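Notes and data for the Handero gripper comparison, run on the printed blue arms at Trirnberg in November. Two jaw designs were tried with the same arm, the same servo and the same controller settings.

## What was tested

- **Bermúdez jaw**: curved finger with a small tip
- **Gustitz jaw**: straight finger, wider pad

Each jaw got 100 grasp attempts, split between cups and a fork with its handle wrapped in duct tape. The tape gives the jaws something thicker to close on.
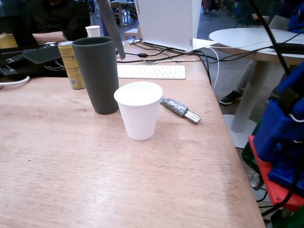

*Table with the cups and the taped object, arm at right.*

## Setup

The arm is clamped before the first attempt and homed again every 40 attempts. We found the zero position drifts a little when the servo warms up - homing fixes it. Objects go back by hand after each attempt, and their position changes from one to the next. Other things on the table were left where they were, so expect laptops and cables in many of the recordings.

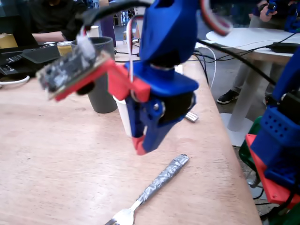
The fork was the harder of the two objects. A jaw that comes down off-center tends to push the handle sideways, and the controller then closes on nothing. These attempts are logged as `miss`. If the object is lifted and then falls, the label is `drop`.

## Files

- `attempts.csv` - 200 rows, one per attempt
- `video/` - one clip per attempt
- `servo/` - position and current logs

## Known problems

- Clips and servo logs are not synced in hardware. Line them up on the first current spike.
- People sitting near the table are visible in some clips, without faces.
- Lighting was not controlled.

Please report bad labels in the issue tracker with the row number.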